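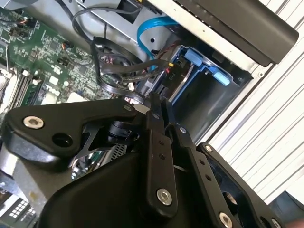 Greifer am geöffneten Desktop-Gehäuse, Arbeitsbereich Laufwerkskäfig

Investitionsplaner/in Robotik und Demontagetechnik (m/w/d)
Skirkier, Standort Herkbridge, Vollzeit

Skirkier bereitet gebrauchte Bürorechner auf und plant den Ausbau der automatisierten Demontage. Für die Beschaffungsphase des Projekts Trummont ist eine Stelle zu besetzen, befristet auf 26 Monate.

Ausgangslage
Auslegungsgröße ist ein Durchsatz von 2775 Geräten pro Monat. Zu planen sind Roboterarme, Zweifingergreifer, Greiferkameras, Werkstückaufnahmen und Ersatzteile. Für Greiferfinger und sonstige Verschleißteile ist ein Richtwert von 589 Euro je Zelle und Quartal angesetzt, der zu prüfen und fortzuschreiben ist.

Aufgaben
- Erstellung von Lastenheften und Vergleich der Angebote
- Investitions- und Betriebskostenrechnung je Zelle
- Planung von Lieferzeiten, Abnahme und Wartungsverträgen
- Abstimmung der Greifergeometrie mit der Werkstatt, insbesondere Zugänglichkeit bei Kabelführung und Laufwerksentnahme
- Pflege der Budgetdaten im System Pringle 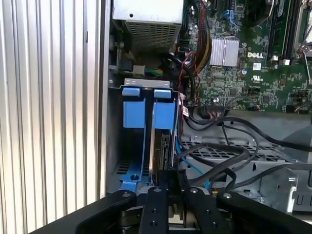

Festplatte im Träger mit hellblauen Rastlaschen, Dell-Tower

Anforderungen
- Abgeschlossenes Studium oder Technikerabschluss in Automatisierungstechnik, Mechatronik oder Wirtschaftsingenieurwesen
- Erfahrung in der Beschaffung von Handhabungstechnik
- Kenntnisse der Maschinenrichtlinie und der Risikobeurteilung
- Deutsch verhandlungssicher, technisches Englisch

Konditionen
37,5 Wochenstunden, Gleitzeit, zwei Tage mobiles Arbeiten nach der Einarbeitung. Weiterbildungsbudget 2000 Euro pro Jahr. Beginn im Oktober.

Bewerbung
Lebenslauf, Zeugnisse und eine Projektliste mit Angabe der jeweils verantworteten Investitionssumme als eine PDF-Datei über das Bewerbungsportal. Fachliche Rückfragen beantwortet Kwabena Ankrah, Leitung Anlagenplanung. Reisekosten zum Vorstellungsgespräch werden nach vorheriger Absprache erstattet.

Zuletzt aktualisiert: September
14 Mal geteilt | 0 Kommentare
© Skirkier | Kontakt | Impressum | Nach oben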